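Convocatoria abierta: buscamos participantes para un estudio de hábitos de cuidado de la piel en casa

Publicado el 20 de julio de 2021

En Clarotau llevamos tiempo queriendo escuchar con calma a la gente que se lava la cara deprisa por la mañana, a la que se toma su rato por la noche y también a la que no se pone nada y vive tan tranquila. Por eso abrimos esta convocatoria, dirigida a personas adultas que vivan en Valderrama o en los pueblos de alrededor y que tengan ganas de contarnos, sin prisas y sin vergüenza, qué hacen delante del lavabo cada día.

No hace falta saber de cosmética. Nos vienen igual de bien quienes guardan el mismo tarro de crema desde el invierno que quienes cambian de sérum cada dos meses. Lo único que pedimos es constancia, porque el estudio se apoya en un diario personal y un diario a medias nos sirve de poco.

Qué tendrás que hacer

La participación dura 6 semanas. Durante ese tiempo anotarás en un cuaderno (te lo mandamos nosotros, con su bolígrafo) qué productos usas, en qué orden y cómo notas la piel al acabar el día. Bastan unas líneas – hay quien en la edición de enero nos escribió páginas enteras, y las leímos todas con mucho gusto. Al final tendremos una conversación por teléfono o en nuestra sede, como prefieras.

Seguirás con tus productos de siempre. No vamos a darte nada para probar ni a pedirte que dejes lo que te haya recomendado tu dermatólogo.

A quién buscamos

Personas mayores de 18 años, con cualquier tipo de piel, que puedan dedicarnos un ratito diario y que no trabajen en el sector cosmético. Si estás en tratamiento por un problema de piel, escríbenos antes de apuntarte y lo hablamos. Nos gustaría especialmente contar con hombres y con personas jubiladas, que la vez pasada se animaron poco.

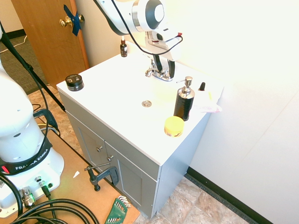
Jabón, tarros y cuentagotas: lo que tengas junto al grifo nos interesa.

Qué ofrecemos

Al entregar el cuaderno completo recibirás una compensación de 2000 pesos, más otros 1000 si participas en la conversación final. Los gastos de transporte hasta la sede van aparte y los cubrimos nosotros; guarda los billetes, por favor. Si por lo que sea tienes que dejarlo a mitad de camino, avísanos y no pasa nada.

Tus notas se guardan sin nombre y solo las lee el equipo del estudio, que coordina Celeste Ojeda. De las conversaciones se ocupa Salamatu Dauda, que habla español, francés e inglés, así que elige el idioma en el que estés más a gusto.

Cómo apuntarte

Escríbenos por el formulario de contacto de esta misma página con el asunto «Diario de la piel». Cuéntanos tu edad, dónde vives y a qué horas te va bien que te llamemos. Contestamos a todo el mundo, aunque a veces tardemos unos días. Si conoces a alguien a quien le pueda apetecer, pásale el aviso – cada persona tiene que apuntarse por su cuenta, pero en una misma casa podéis participar varios.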